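Water Shutoff and Meter Change in Kaltville

The water company will replace the old meters in our three buildings on Pintér Street this fall. Letters went out to all 376 apartments last week. If yours did not arrive, ask Katalin Kovács at the office for a copy.

Work starts in Building A and moves down the street. Your water will be off for up to 3 hours while the crew is on your floor. The exact time slot is on your letter. Someone over 18 has to be home to let them in. If you can't be there, you may leave a key at the office with a signed note.

Please clear the space under the kitchen sink and next to the bathtub before the crew comes. They need to reach the shutoff valves, and in the older units these are behind a small panel that gets painted over a lot. Cut the paint along the edge with a knife ahead of time if you can.

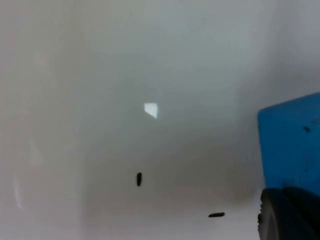 When the water comes back on, run the cold tap in the bathroom first and let it go until it runs clear. Brown water is normal for a few minutes after a shutoff. Don't start the washing machine or dishwasher until it clears. Unscrew the little screens on your faucets and rinse them if the flow seems weak.

The new meters are read from the street, so the yearly visit in June ends after this. Bills will come every month. Residents who pay through Firnance don't have to change anything. If you pay by check, use the new account number printed on your next bill.

Réka Virág has the list of open time slots for anyone who needs to switch. Requests have to reach her by 30 Oct 2020.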